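Jestano School of Languages is an independent school for adult learners in Belside. It offers daytime, evening and weekend instruction in English, Spanish, Portuguese and French to residents of the city and the surrounding towns. The school is open to anyone aged 16 or older, and no earlier study is required for entry at the beginning level.

## Our history

The school began as an evening program in two rented rooms on Clalura Street, where English classes were held for people newly arrived in Belside. Spanish was added in the second year at the request of local employers. The school later moved to its present building on Cha Avenue, which has a library, a listening room and a hall used for placement testing and public talks. Enrollment now stands at 1000 students a year across all programs.

## What we teach

Courses are offered at six levels, from first steps to advanced writing. A standard course runs for 70 hours of classroom time and ends with a written and spoken assessment. Students who complete a course receive a certificate stating the level reached and the number of hours attended.

Classes are limited to 16 students. When a section fills, the office opens a waiting list and, where a room and an instructor are free, a second section.

The school also offers:

- Conversation groups for students who have completed level two or higher
- Reading courses in French and Portuguese
- Workplace English, taught at the employer's site
- Citizenship interview preparation
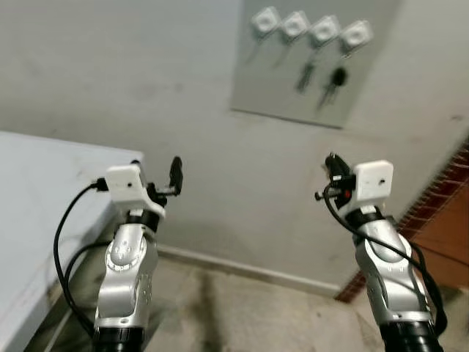

Instruction is given mainly in the language being studied. Teachers may use English for points of grammar at the first two levels, but students are expected to ask and answer in the new language from the opening week. Homework is assigned after every class and should take less than an hour. Textbooks are sold at cost through the front office, and library copies may be used on the premises.

## Our teachers

All teachers hold a degree in the language they teach or in education, and new teachers are observed during their first term. Most have lived for a year or more in a country where the language is spoken. Teachers meet each February to review the course plans and choose texts for the coming year.

## Admission and fees

New students with some knowledge of a language take a placement test – a short written paper followed by a conversation with a teacher. The test is free and does not commit anyone to enroll. Fees are set by the term and may be paid in two parts. Reduced fees are available to residents of Belside who receive public assistance, and applications are handled in confidence by the office.

A student who withdraws before the second class receives a full refund, less the cost of any books that have been used. After that date, fees may be carried over to the following term if the office is notified in writing.

## The Jestano Fund

The fund pays the full course fee for students who could not otherwise attend. It has supported 200 students to date. Gifts of any size are accepted at the front office or by mail, and donors may name the language program they wish to support.

## Visiting the school

Visitors are welcome during office hours and may sit in on one class with the permission of the teacher. The entrance on Cha Avenue has a ramp, and all first-floor classrooms can be reached without stairs. Street parking is limited in the evening – students are advised to use the public lot behind the building.

Page last revised 11/02/2017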